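# Chapter 11: Pattern and Repeat in Wall Coverings

By the end of this chapter you should be able to:

- explain what is meant by a repeat, and measure one
- tell a straight match from a half-drop match
- describe how the scale of a pattern changes the way a wall is read
- work out how many lengths a roll will give once the repeat is allowed for

You will need a tape measure, squared paper and the sample sheets from Chapter 9.

## 11.1 Why walls are patterned

People have put pattern on walls for as long as they have had walls worth looking at. Woven hangings kept out draughts and could be taken down and carried to another house. Painted plaster stayed where it was. Printed paper came later and was at first sold in single sheets, which were pasted up side by side. Long rolls became usual only when sheets could be joined before printing, and later when paper could be made in one continuous length.

The change from sheet to roll altered the work of the designer. A sheet can carry a picture that is complete in itself. A roll has to carry a design that begins again before the eye has had enough of it, and that meets its neighbour at both sides. Nearly every decision discussed in this chapter comes back to that fact.

Roxana Ticona, who drew for the Erkari works until it closed, kept a notebook in which each design was drawn four times over, two across and two down. She would not send anything to the printer until she had looked at the four together. Single motifs that seemed well balanced alone often made a stripe or a hole when repeated. Her notebook entry for the design called Flaltus reads: "Good leaf. Bad wall. Move the stem."

## 11.2 Kinds of motif

It is useful to sort motifs into groups before measuring anything. The groups overlap, and a designer may use more than one in the same paper.

**Geometric motifs** are built from straight lines, circles and regular figures. They show up any fault in hanging at once. A wall that leans will make a check or a stripe look crooked, even if the paper has been hung true to the plumb line.

**Floral and leaf motifs** may be drawn closely from the plant or made much simpler. They are forgiving on uneven walls, especially when the stems wander.

**Pictorial motifs** show figures, buildings or views. They have a right way up and usually a best height, so the hanger must decide where the heads will come in relation to the ceiling.

**Organic abstract motifs** use rounded, irregular shapes that suggest cells, shells, pebbles or ripples without being any of them. The shapes are often nested one inside another, with a change of colour at each ring and a darker outline to hold the colours apart. Strong colours are common in this group, and warm and cool are often set side by side.
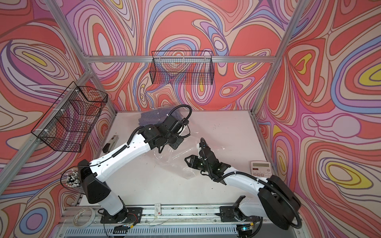 ## 11.3 Measuring the repeat

The vertical repeat is the distance from any point in the design to the next place where that same point appears directly below it. Choose something small and definite, such as the tip of a leaf. Large soft shapes are harder to measure from and lead to mistakes.

In a **straight match**, the design meets at the same level on both sides of each length. Every length on the wall can be cut alike.

In a **half-drop match**, each length sits half a repeat lower than the one before it. The first and third lengths are alike, and so are the second and fourth. Many hangers cut from two rolls at once to save waste.

In a **free match**, no point needs to meet any other. Plain textures and some narrow stripes fall into this group.

### Worked problem

The Cárdenas hall has a wall 300 cm high. The paper chosen, Flaltton, has a straight match and a vertical repeat of 64 cm. What length must be cut for each drop?

Divide the height by the repeat: 300 ÷ 64 = 4.69. Round up to the next whole repeat, giving 5. Multiply back: 5 × 64 = 320 cm. Each drop is therefore cut at 320 cm, leaving 20 cm for trimming at top and bottom.

The wall needs 12 drops, so the total length is 12 × 320 = 3,840 cm. Do not divide this total by the length of a roll. First find how many whole drops one roll will give, then divide the number of drops by that figure. The odd piece left at the end of a roll is too short to use as a full drop, though it may do over a door or under a window.

## Exercise 11A

1. Measure the vertical repeat on each of your sample sheets and record it to the nearest centimetre.
2. Sort the samples into straight, half-drop and free match.
3. A roll is 1,000 cm long. How many drops of Flaltton will it give, and how much will be left over?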